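Wed 3 June

Glue-up tests, second batch. Used the Inskip hide glue on five beech offcuts and the Grendo on five more, same clamps, same pressure. Shop was at 67 degrees when I started. Left everything clamped over lunch and did the paperwork for the Skilurgate order.

Grendo squeezes out more and takes longer to scrape. Inskip grabs fast, so have the clamps set before spreading. Marjorie Lightfoot wants the break results before she orders for September. Will break them once they have had a full night.

Darnell Blackwood asked about doors for the Flillard job. Told him inset doors need the hinges fitted before finish, and to leave the shelf edges square. 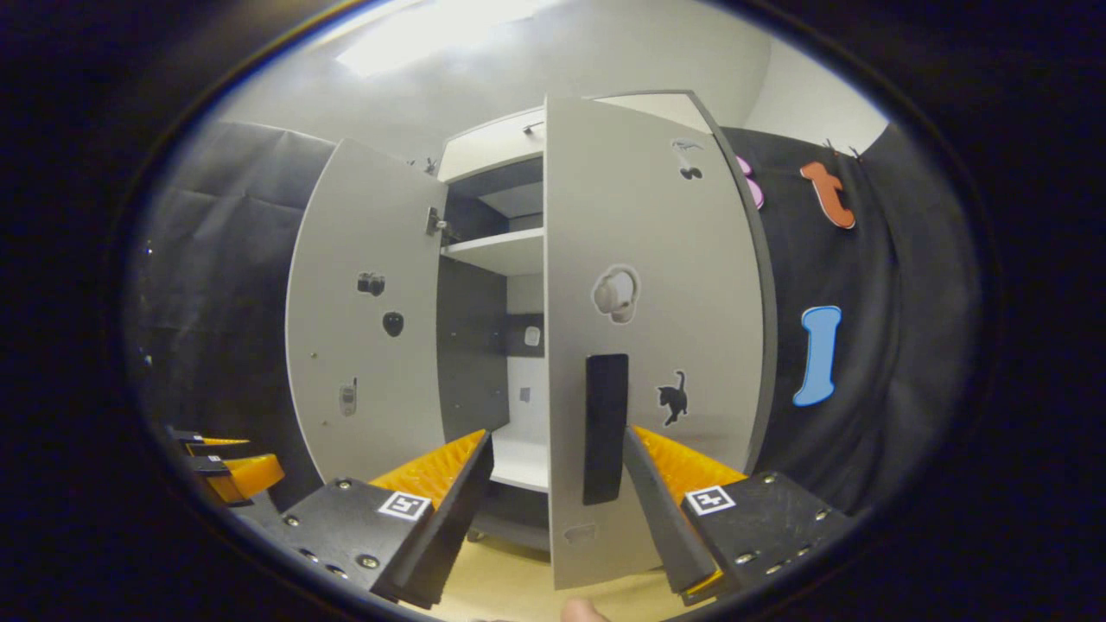
White cabinet, both doors open.

Still to do: label the offcuts, sharpen the scraper, find the other pot lid.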